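Skedari has put back the purchase of its first two-handed robot until December and will spend part of the money on simulation first. The firm, which packs and returns goods for small household and kitchenware shops, had planned to order one unit for its returns room in Teston before the end of the summer.

The change was agreed after a review of the equipment budget led by Nafula Muli, who runs operations at the site. Her paper to the owners argued that the price of the robot was the best understood part of the plan and everything near it was guesswork. Nothing had been set aside for spare fingers, for benches at the right height, or for the hours staff would lose while the cell was being set up.

"We had one good quote and a lot of blank cells in the spreadsheet," Muli said. "I'd sooner fill those in before we sign than after."
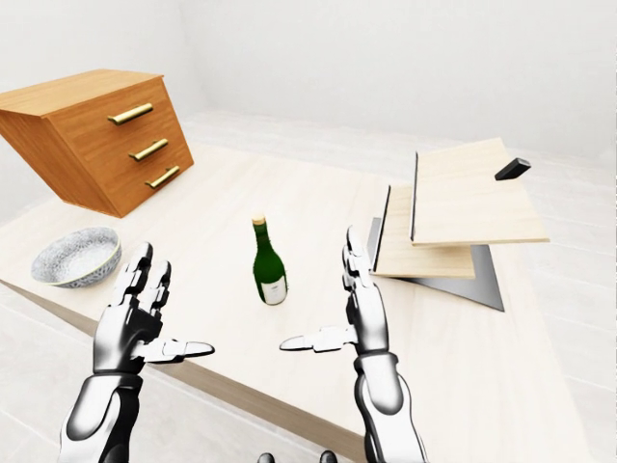 Under the revised plan the budget is split into 4 lines: the robot itself, the bench and guarding, software and simulation time, and a reserve for repairs. Only the third line is being spent now. The reserve is new, and was added at the request of Birger Torvik, who looks after maintenance and has kept the packing conveyors going through two changes of supplier. He wanted a spare pair of hands priced separately, with a delivery time written into the contract.

Torvik said the conveyors had taught him to ask for the parts list early. "A belt I can get the next morning. For a wrist joint we were told it depends, and I can't plan a shift on that."

The simulation work is being done by Kotia, a small engineering firm that will run 200 trials for each task on Skedari's list. The tasks are all things the returns team does by hand at present: picking up single items, standing bottles upright, opening and closing drawers, and moving crockery without chipping it. Kotia will report how often each one succeeds, how long it takes, and which types of hand and bench layout give the best results. Skedari has asked for failed trials to be sorted by cause, so that it can tell a poor grip from a reach that was too long.

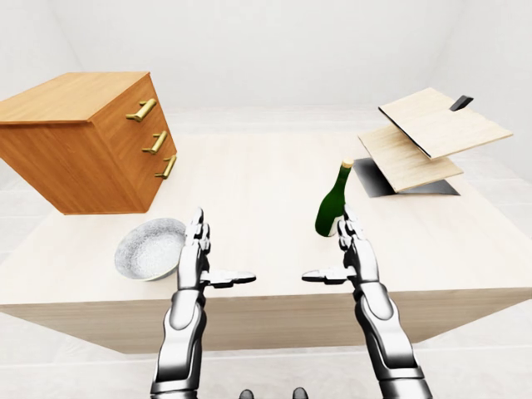 Bench size has become one of the bigger questions in the budget. The returns room has fixed pillars, and a deeper bench would mean moving a doorway, at a cost that did not appear in the original plan. Wenche Hellström, the engineer at Kotia in charge of the work, said a mixed set of goods was the fairest way to find out what was needed. The simulated table carries a shallow bowl and a green bottle as well as a chest with three drawers, and she expects the larger furniture to decide how much room the arms must have. If the drawers can be left to staff, she said, the existing benches may do.

Hellström was cautious about how far the results could be pushed. Simulated glass and wood can be given the right weight, but friction is harder to get right, and Skedari has been advised to treat the success rates as a way of comparing options. A short trial on real equipment is planned for the two best layouts. It will be paid for by the day and carries no commitment to buy.

Staff will be asked for their views before the order is placed. Dong-hyun Do, a returns team leader, said most of his questions were about the working day – who clears a jam, who restarts the cell at six in the morning, and whether the robot's bench can be used by people when the machine is off. The answers affect the guarding, and a light curtain that allows quick access costs more than a fixed fence. Both have been priced.

Training is also in the plan for the first time. 5 members of staff will be trained on the cell, enough to cover both shifts and holidays. Their time away from packing is charged to the project, where the earlier version had left it with the returns room.

Arvid Backlund, who handles Skedari's purchasing, said suppliers had been told of the delay and that two had agreed to hold their prices. He is also asking for lease terms. Leasing would cost more over the life of the machine – though it would leave money free for the doorway, should that work be needed – and the firm has no fixed view on it yet.

Kotia's report is due in the autumn. Muli will bring a final figure to the owners in December, with delivery expected in the spring if they approve it.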